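第4章　参观日演示的布置与操作

适用对象:在Insaurralde展厅内向来宾演示Etus抓取单元的讲解员和操作员。本章修订于2018年12月31日,由Valentina Retamal执笔,取代Skavura随机附带的旧版演示说明。旧版写得过于乐观,照着做的人多半要在来宾面前重启一次控制柜。

4.1　开始之前

销售资料里说Etus"开箱即可演示"。请不要相信这句话。单元到场后要先通电预热、回零、核对夹爪行程,再空跑一遍完整流程。任何一项没有做完,都不要让来宾进入围栏外的观看区。

1. 确认急停按钮没有被椅子、展板或宣传架遮挡。操作员站在原位应能直接够到。
2. 沿地面标线检查观看区。标线与围栏之间保持800毫米净距,展台再挤也不缩小。
3. 打开控制柜,检查电源指示。若报警灯常亮,先查线缆接头,再查急停回路。
4. 在示教器上选择"演示"模式。不要为了让动作好看而选"生产"模式。
5. 执行回零,等待示教器显示完成后再进行下一步。

注意:回零时手臂会先抬高再收回,路径与平时不同。第一次看到的人常会以为出了故障,讲解员应提前说明。

4.2　空跑与速度设定

1. 将速度倍率设为最低一档,不放任何物品,跑完一个循环。
2. 观察线缆在手腕转到极限位置时是否绷紧。绷紧就停机重新理线,不要指望它"跑几圈就顺了"。
3. 逐档提高倍率,到演示上限为止。上限已由Tekusside锁定,解锁密码不提供给展厅人员。
4. 连续空跑6个循环,中途没有报警方可放入物品。有一次报警,计数清零,重新开始。

说明:八月那次开放日,我们跳过了第4步。手臂在第二位来宾面前停住,讲解员把停机说成了"安全功能展示"。以后请不要这样讲。停了就是停了,来宾看得出来。

4.3　演示中的讲解口径

关于这台设备能做什么,讲解员应以当天在现场跑通的动作为准。以下说法一律不用:

"它什么都能抓。"没有人试过所有东西。
"它和人手一样灵活。"来宾里若有装配工,这句话会招来一连串您答不上来的问题。
"它会自己学习。"展厅里的单元运行的是预先示教的路径,演示期间不做任何更新。
"寿命测试已经通过。"厂家给出的数字是2,000小时,测试条件没有随机附上。被问到时,可以转述这个数字,同时说明我们没有见过测试报告。

来宾要求临时换一件物品来抓时,操作员可以拒绝。若同意,须先停机,退回低速档,并告诉来宾这次有可能抓不起来。抓空后最多再试2次,仍不成功就换回原来的物品。

小心:不要让来宾把手机、钥匙或水杯递进围栏。夹爪的力矩限制只在演示模式下有效,而且只针对已登记的物品。

4.4　腕部画面的使用

控制台右侧的屏幕可以切换到腕部摄像头。许多来宾喜欢看这个画面,讲解员也容易借题发挥,因此单列一节。

1. 在示教器上按"视图",选择"腕部"。
2. 等画面稳定后再开始讲解。
3. 演示结束后切回状态页,以免报警信息被画面盖住。 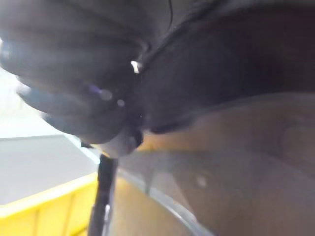 腕部画面的用处比宣传册上写的小得多,讲解时请按实际情况说。摄像头离夹爪很近,手指本身会占去一大块视野,而且常常是虚的。以这幅画面为例,左上角弯曲的深灰色指节模糊不清,左侧一片亮白,右下方的透明塑料膜又带着反光。左下角的黄色塑料箱倒是容易认出来,但只露出一部分。仅凭这样的画面,不能告诉来宾夹爪与那根黑色长杆之间还有多少距离,更不能据此判断物品是否夹稳。要判断,请看围栏内的实物和示教器上的夹持状态。

注意:画面过亮时,先调整展厅灯光,不要在来宾面前反复改曝光参数。参数改乱以后,只能从备份恢复。

注意:宣传册称腕部画面"让您以机器人的眼睛看世界"。讲解员不必重复。控制柜如何处理图像,与来宾在屏幕上看到的并不是一回事,而厂家至今没有给过我们完整的说明。

4.5　结束与收尾

1. 停止循环,取下物品,将手臂移至停放位。
2. 关闭伺服,确认抱闸动作后再打开围栏门。
3. 把当天的报警代码逐条抄入演示记录,包括自行消失的那些。
4. 来宾提出而讲解员未能回答的问题,原话记录,不要改写成厂家容易回答的样子。
5. 关闭控制柜主电源,钥匙交回前台。

如果当天演示全程无报警,也请在记录中写明所用的速度倍率和物品。缺少这两项的"运行正常",下次布置时不作为参考依据。

故障代码与复位步骤见第5章。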